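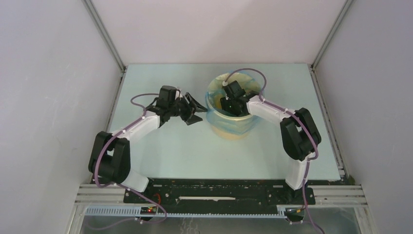
# Bin Month

June at the Kundinico bench was given over to bin liners. The goal was 3,000 usable episodes of two arms putting a plastic bag into a bin, taking it out again, or tidying up one that somebody had put in badly. At close of business on the last Monday we had 2,000, plus a large folder called `maybe`, which Ferenc believes in and I don't.

This page is the usual end-of-month post for people who follow the project, people who fund the project, and Hajnalka Szűcs's mother, who has asked twice what her daughter does all day. She drives two robot arms from a chair and puts a bag in a bin. Then she takes it out.

For newcomers: a person moves a pair of small leader arms, the big arms copy, and Flido writes down every joint angle along with the camera video. Each attempt is one episode. When there are enough of them, Torbjørn Boström trains a policy overnight, and in the morning we watch it do something none of us ever showed it.

## Both arms at the bin

*Right gripper down inside the bin, left gripper empty beside it. The liner is folded over the rim and hangs down outside in wrinkles, the way liners do in every kitchen I have ever lived in.*

We call this position "the vet." One arm is in up to the wrist and the other stands by looking concerned. It accounts for a big share of the month's footage, because smoothing a bag down on the inside is slow and you can't see much while you're doing it. The fixed camera gets the outside of the bin and a bit of the inside wall, and then the gripper goes into the dark and you are working from memory and hope.

Annunziata Piras is the best of us at it. Asked for her technique, she said she pretends she is wearing oven mitts. That is now line four of the operator notes.

## The bag

Thin, see-through, a little blue. We went through three kinds before settling on it. The first was so slippery that the fingers closed, opened, and closed again on the same piece of air. The second was thick enough to stand up by itself, which made for beautiful episodes and would have taught the policy that bags are furniture. The one we kept is cheap and clings to everything, itself most of all.

A see-through liner is a rotten thing to give a camera. Half the time the picture is mostly bin with a rumor of bag in front of it. Gyula Orbán wanted to switch to a solid color and was voted down on the grounds that people's trash cans have not agreed to this. He has asked that his objection be recorded. It's recorded.

We swap in a fresh bag every 30 episodes. After that it has creases with opinions. It wants to fold where it folded last time, and an operator starts using that without noticing. Torbjørn found this out the hard way in a test run: the policy did fine on tired bags and treated a new one like an unexploded device.

## The bin

Round, cream, a bit narrower at the bottom, and light enough that a firm tug on the bag brings the bin along. We talked about taping it down. A taped bin would have doubled our hourly rate and been useless, so it slides, and part of the job is noticing that it slid.

Start positions come off a printed sheet from Flido. The sheet exists because left to ourselves we all put the bin in the same place. Ask five adults to put an object "somewhere random" on a table and you'll get a small neat pile of somewheres, a little to the right of center.

## The left arm, waiting

A complaint from training: the idle arm. When one hand is busy, human operators park the other one and forget it, and the recording fills up with a left arm doing nothing with great conviction. The policy learns that too. Our first model would bring the left gripper up next to the bin, stop, and stay there for the rest of the episode like a guest who doesn't want to be the first to sit down.

The fix was a rule: if you're not using it, either hold the bin with it or get it properly out of the way. Hajnalka pointed out that the rule also works on relatives at Thanksgiving.

## The cables

Mauve. We ordered gray. They run along the outside of each arm with small pale ties and swing up in a loop by the wrist, and the size of that loop has used up more of my life than I care to add up. Too short and the wrist can't turn over. Too long and it strolls into the picture, lies down across the bin, and makes itself part of the task.

Gyula retied both arms in the second week and wrote down where every tie goes. Please don't move them. If you have moved them, tell him before lunch, when he is still reasonable.

## The walls

Pale on three sides, so the cameras have something dull to look at. They started the year clean. The scuffs on the left one date from the broom experiments and have their own ticket, which is open and will die open. I'm told variety in the background is good for generalization, and I plan to use this argument for the state of my desk as well.

## What counted and what didn't

The labels for June, as they stand in Flido, since people keep asking:

- **Good.** Bag goes in, edge is over the rim all the way around, bin is upright at the end.
- **Good, ugly.** Same result, but you wouldn't want a customer watching. We keep these. Torbjørn says the recoveries are worth more than the clean runs, and he has plots.
- **Partial.** Part of the rim has no bag on it. Kept, used separately.
- **Bag in, bin over.** More common than you'd like.
- **Stuck to gripper.** The bag went in with the fingers and came out with the fingers. Static. Dry afternoons are the worst.
- **Operator left the room.** Two of these. One was a delivery.

Everybody labels somebody else's episodes. We tried having people label their own and the success rate was terrific.

## How it went

Mixed. On the last test day the policy lined the bin properly in a little over half its tries, which is better than May and worse than Annunziata with her eyes shut (we checked, there was a bet). It is good at finding the rim. It's bad at knowing when it has finished. It will have the bag in, edges over, a really lovely piece of work, and then go back in for one more pat and drag the whole thing out. I've met painters with the same problem.

Taking a bag out is close to solved, so if you need a robot that removes liners from bins that were just lined, call us.

The surprise was the rim fold. Everyone expected it to be the hard part, and we put it off until the third week out of plain cowardice. Then Ferenc Vass worked out that if one gripper pinches the edge and the other pushes from inside, you can walk the fold around the rim in short steps. After that the rate went up every day until we ran out of days. It looks like someone fitting a shower cap on a reluctant child.

## Bits and pieces

The people from Alhassan came by on a visit and asked whether the system could do a full-size kitchen can. It can't reach. They asked if the can could be shorter. We have written this down as a lead.

Gamon is still the name of the second bench, and the second bench is still waiting for a power supply. Until it arrives, Gamon is where we keep the coats.

Flido got an update halfway through the month that moved the **Discard** button to where **Save** had been. If you download the June set and wonder about the gap in the numbering, that's what it is. A moment of silence for the morning session.

Several readers wrote in after the May page to say that folding towels looked relaxing. Please come and do 30.

## Getting the data

The June set goes up once the labels have had their second pass. Same layout as before, one folder per session, with the start sheet next to it. The `maybe` folder will be included under protest. If you train anything on it, write and tell us what happened, particularly if it was embarrassing.

**Operators:** Annunziata Piras, Hajnalka Szűcs, Ferenc Vass
**Cables and everything else with a screw in it:** Gyula Orbán
**Training:** Torbjørn Boström

Next month is lids.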